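right, a little thread on learning to swim properly as a grown adult, as I promised I would back in October

I could always do a sort of panicky breaststroke with my chin up like a labrador. Front crawl? Not a chance, half a length and I was done 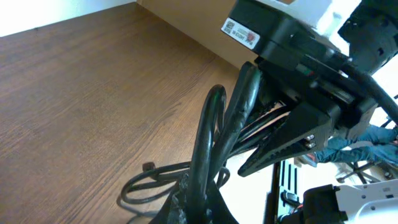

Black gripper and tangled cables – wooden tabletop

so I signed up for 12 lessons at Clekilholm baths and spent the first two just blowing bubbles. Felt daft, loved it!

the big thing for me was breathing OUT underwater. I'd been holding my breath the whole time (no wonder I was knackered)

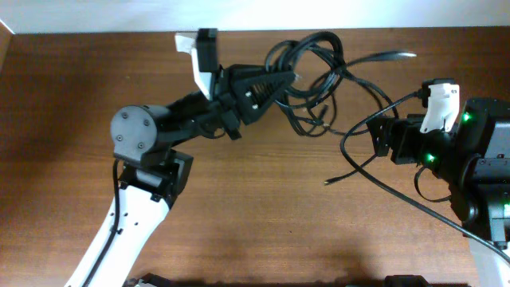

then slowing right down. Long arms, lazy legs, look at the tiles. My first nonstop 1000 metres took nearly all of the session and I was grinning like a fool in the showers

still can't do a tumble turn without getting a nose full of water, so if anyone's got tips please send them my way

next up is the open water one at Ustora, if I can face the cold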